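Reading time: 2 min

5.2 Failure case: false success on the lever task

Most of the failed runs were boring. Missed lever, timeout, reset. One group was not, and we spent most of May on it. The Vivside policy reported success on faucet runs where the joint angle of the left valve never changed. Out of 100 evaluation runs, 19 ended this way. All in simulation, all with the three-piece set (two lever valves, one spout), target always the left lever.

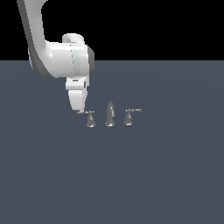
Figure 4a. Gripper at the left lever, fingertip just above the outer end.

First guess was a bad grasp pose. Wrong. Chunhua Zou replayed the logs and found the success check was reading fingertip distance to the lever end, and valve angle only if the contact flag was set. The flag came from Wivasier, our contact module, and it dropped out whenever the solver step was coarse. No flag, no angle check, run counted as good. So a policy that hovers gets paid the same as one that turns teh valve. After 2,000 training episodes it had learned to hover.

Note that the two poses are hard to tell apart by eye, which is why spot checks of the renders did not catch it.

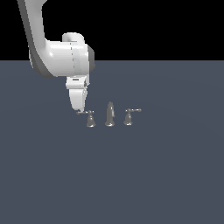 Figure 4b. Same task, fingertips down at the end of the left lever.

Fix: angle is now read on every step, flag or no flag. Zhuoran Yao also added a force limit, as the retrained policy pushed hard enough in 2 runs to trip the joint torque stop. Thats a safety matter for any transfer to hardware and we have not tested it there. Results in Section 4 use the corrected check. Numbers in the earlier Ruchti report do not and shouldn't be compared.

Contact: Jinedbridge Manipulation Group | © 2019 the authors | Back to top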